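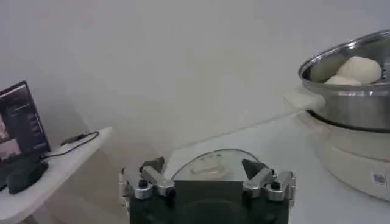
Launceston, July

By Luminița Bratu
Last updated: July, 4:10 pm

I've wanted a proper steamer for years and kept putting it off, mostly from lack of cupboard space. Then my old bamboo baskets went mouldy over a damp fortnight and I had no excuse left. I bought the Skudeck two-tier stainless steel steamer, and I've had it on the bench nearly every night since. I love it!

First, the size. It takes up a corner of the bench and the base holds plenty of water, so a full batch of buns gets through on one fill. My kettle boils 1000 mL and I tip the whole lot in, which saves waiting for the base to catch up. There are 2 steaming tiers, and the top one cooks a little slower than the bottom. I swap them halfway for buns and don't bother for broccoli.

Buns are what I bought it for. My dough is plain flour, yeast, a spoon of sugar, warm milk and a bit of lard (oil works, but the crumb is nicer with lard). I shape them, leave them on squares of baking paper until they feel light in the hand, then start them over water that's only just simmering. Twelve minutes for small ones, fifteen for anything filled. Turn the heat off and leave the lid alone for five minutes more. I used to skip that rest and ended up with wrinkly tops every time.

Metal steamers do drip more than bamboo. A tea towel tied around the lid fixes it, with the corners knotted on top well clear of the base. It's a small nuisance and I've stopped noticing.

It's also been great for things I never thought of steaming. Corn, kipfler potatoes, a whole small snapper with ginger, leftover rice that had gone hard in the fridge. My neighbour Shahab Mirzaei borrowed it for a weekend to do dumplings and brought it back cleaner than he got it, along with a plate of dumplings, so I'd call that a good result.

Grumbles? The side handles get properly hot, so keep mitts close. The tiers nest for storage but only in one order, and I get it wrong about half the time. And the booklet is four languages of safety warnings with not one cooking time in it.

I paid $241, and that's a lot for a pot. I looked hard at the Elau, a cheaper one, but the base felt thin in the shop and the lid rattled. If you steam once a month, get the bamboo and dry it better than I did. If you're making buns every weekend, go and pick up the Skudeck and feel the weight of it.

Next batch is red bean, and I'm trying half wholemeal flour.

Recent reviews
Erken carbon steel wok, one winter on
Three rice cookers for small kitchens
Erdős hand-crank pasta roller
Which baking paper sticks least?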